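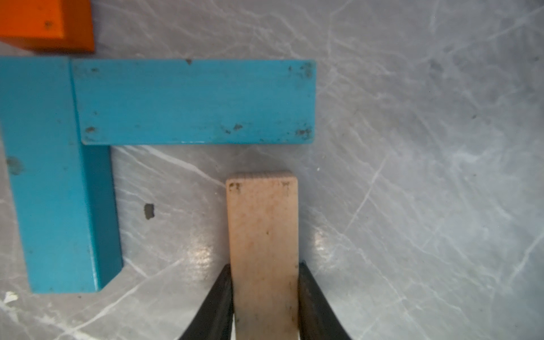 3.2 Wear on the blocks. I started caring about paint when Li-hua Yang and I sorted the 1,210 wooden pieces we had on loan from the Flastilton toy library, and I wanted a wear score that two people could agree on without a long argument. We settled on four levels, from clean to badly chipped. The turquoise L in Figure 2 is a good one to learn on — look at how the dark gray chips crowd together near the right end of its long arm and along the lower edge, with a rounded worn spot over on the other arm. The plain beige block has far less going on, just two small smudges by its top corners and a scatter of tiny specks, and we argued over it anyway! I wanted to call it clean, Li-hua didn't, and in the end we let smudges count.

Figure 2. Painted L-shaped piece and unpainted block, scored for surface wear.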